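Lemstead swap day is back, and it's bigger

News by Colette Poulain
August 23, 2022

I wasn't going to write about the swap day again, I promise. But then I walked over to the old Gavell hall on Diton Road to drop off two bags of paperbacks, stayed for three hours, and came home with a fondue set and somebody's bread recipe. So you're getting a news item.

For anyone new in town: you bring stuff you don't need, you take stuff you do, and no money changes hands. This year there were 115 tables signed up, which is a lot for a hall that size (the line for coffee went right past the coat racks and out the side door!).

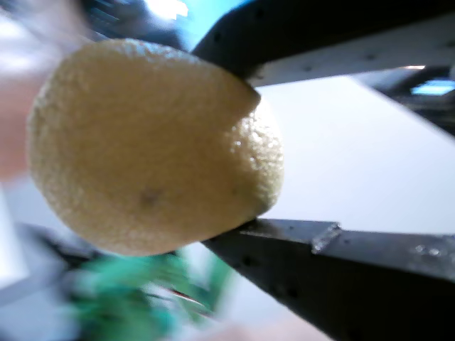
Rosine Maillard, who started the whole thing with six neighbors in her driveway, told me she'd stopped answering her phone by July. "People kept asking if they could bring a couch," she said. They can't. No furniture, no mattresses, no car tires — it's on the flyer in big letters, and it'll be there again next time.

The kitchen corner went fastest, same as always. Jarmo Karppinen brought jars of plum jam and had none left before I'd even found him, so I can't tell you how it tastes. I did get a seat at Régis Rolland's bike clinic, where he showed a bunch of us how to fix a slipped chain without getting grease up to the elbows. I still got grease up to the elbows. 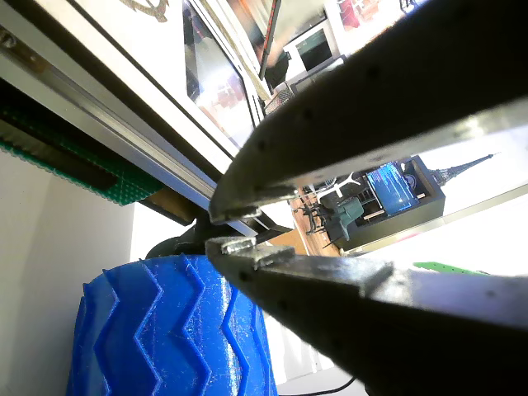 Now the practical part. The hall has said yes to another swap in the spring, and there's talk of using the Arnaud building too if the roof gets fixed. The repair fund stands at roughly $3000, and I hear that's a decent start. Tables are free, but you do need to put your name down at the library desk, and they want at least 30 sign-ups before they'll set a date. 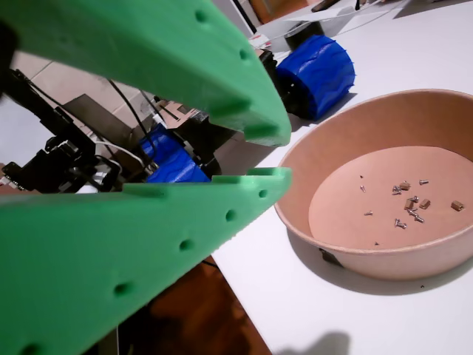
Photo: Monique Pruvost

If you left a gray umbrella by the coffee urn, Rosine has it. She's also got one child's rain boot, left foot.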